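Bloquer un châle ajouré en mélange alpaga-acrylique : à l'eau ou à la vapeur ?

Question posée par Nathalie Lavoie

Bonjour à toutes et à tous ! Je viens de rabattre... pardon, d'arrêter le dernier rang de mon châle Văn, mon tout premier ouvrage ajouré au crochet, et je suis ravie. J'ai utilisé le fil Pollen de Brasico (70 % alpaga, le reste en acrylique), crochet 4 mm, avec une bordure en éventails de 19 motifs de chaque côté de la pointe. Seulement voilà, les éventails roulottent et la pointe remonte. Le patron dit juste « bloquer selon la fibre », et avec un mélange je ne sais pas quelle fibre écouter ! Est-ce que je le trempe ? Est-ce que je passe le fer à vapeur ? J'ai peur de tout aplatir. Et faut-il épingler chaque picot ?

3 réponses

Chaiwat Ratanaporn
Meilleure réponse
Bravo pour ce premier châle, la bordure en éventails est un vrai bonheur à bloquer, tu vas voir ! Avec autant d'alpaga, je partirais sur un trempage. Eau tiède, une goutte de lessive pour laine, vingt minutes sans frotter. Tu sors le châle en le soutenant par-dessous (l'alpaga mouillé s'allonge beaucoup), tu le roules dans une serviette et tu appuies dessus avec les genoux.
Ensuite, tapis de mousse et épingles inox. Commence par le milieu du grand bord, puis la pointe, puis les deux extrémités, et seulement après les éventails. Une épingle au sommet de chacun suffit, les picots suivent - sauf ceux de la pointe, que j'épingle un par un. Si tu as des câbles de blocage, passe-les dans le grand bord, c'est un gain de temps fou.
Laisse sécher complètement, même si ça paraît sec au bout d'une nuit. L'acrylique va un peu revenir sur lui-même, donc tends légèrement plus que la taille voulue. Pour un Pollen j'ajoute 2 cm à la pointe.
Et surtout pas de fer posé sur l'ouvrage !

Yaowalak Chaiyaporn
moi je vaporise et j'épingle, jamais trempé un châle de ma vie, ça tient très bien. Par contre j'utilise surtout du Kornedico 100 % coton alors je sais pas pour l'alpaga. Bon courage !!

Jirayu Tanasarn
D'accord avec le trempage. J'ajoute un conseil que j'aurais aimé avoir : bloque d'abord ton échantillon, de la même façon, et mesure-le avant et après. Le mien avait gagné presque un centimètre sur dix, et ça change tout pour décider jusqu'où tirer. Si les éventails roulottent encore après séchage, un nuage de vapeur à bonne distance, sans toucher, et tu les lisses avec les doigts. Vas-y doucement, la vapeur détend l'acrylique pour de bon. Hâte de savoir ce que ça donne, c'est tellement magique quand les jours s'ouvrent !
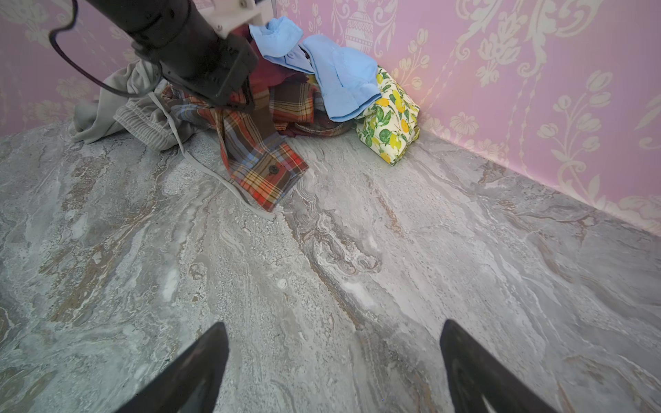 Gillespie Pringle
Même fil, même souci de pointe qui remonte. Chez moi la chaînette de départ était trop serrée et le blocage n'y a pas fait grand-chose. Nathalie, vérifie si le grand bord s'étire autant que le reste avant de tout mouiller. Sinon, je recommence avec un crochet 4,5 pour la chaînette seulement, et je reprends le 4 dès le premier rang.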